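Part-time home organiser, Jaltthorpe

Gutmont Home Help is looking for a part-time organiser to work in clients' homes in Jaltthorpe and Wattimena. The job is small-area tidying: bedside tables, desks, change tables, bathroom cupboards and the kitchen drawer where everything ends up. You would do 2 visits a day, 3 hours each, working in a pair for the first month.

A lot of the work looks minor and takes patience. Chargers, cables, batteries, wipes and water bottles tend to collect on the surface closest to the bed. You will sort them with the client, find each thing a place and leave the power point easy to reach.

Bedside table, with charger and baby wipes:

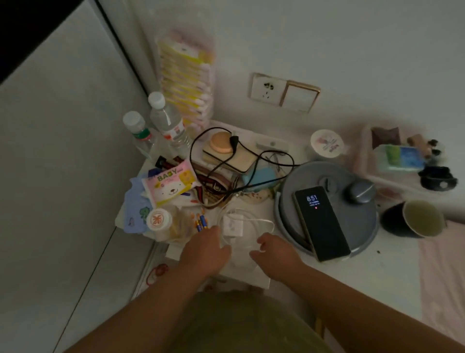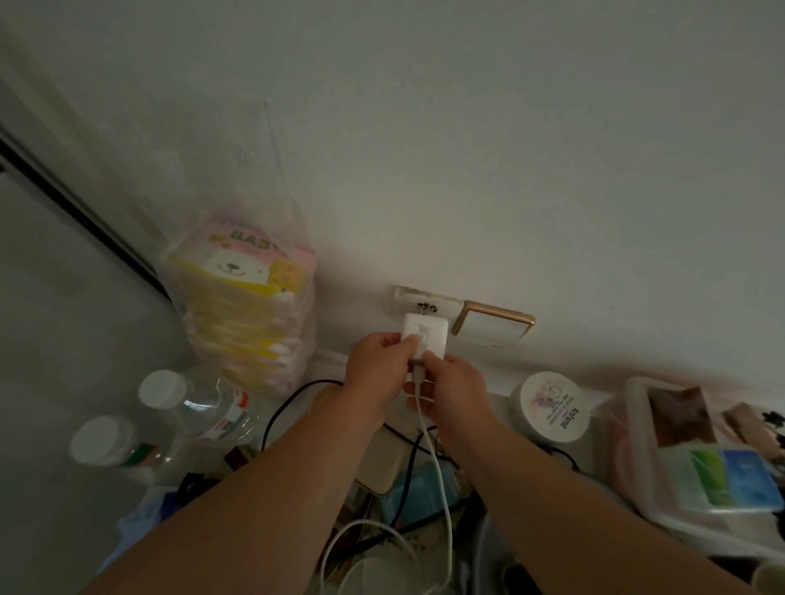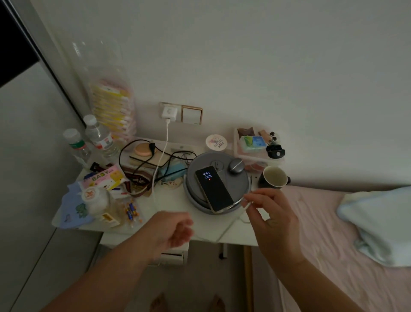

What we ask for

- Experience in cleaning, aged care, childcare or retail stock work. Housekeeping is fine too.
- A current driver's licence and your own car. Travel between visits is paid.
- A police check, which we can arrange.
- You ask before throwing anything out, including packaging and old cables.
- You are comfortable in homes with babies and young children.

No heavy lifting and no electrical work. If a socket or switch needs repair, you report it to the office and leave it alone.

Start is in December. Training is at our Cesov Street office and is paid at the normal rate.

To apply, send a resumé and the names of 2 referees to Pascual Durán, Gutmont Home Help, 161 Cesov Street, Jaltthorpe. Questions about rosters go to Hryhorii Hutsuliak at the same address.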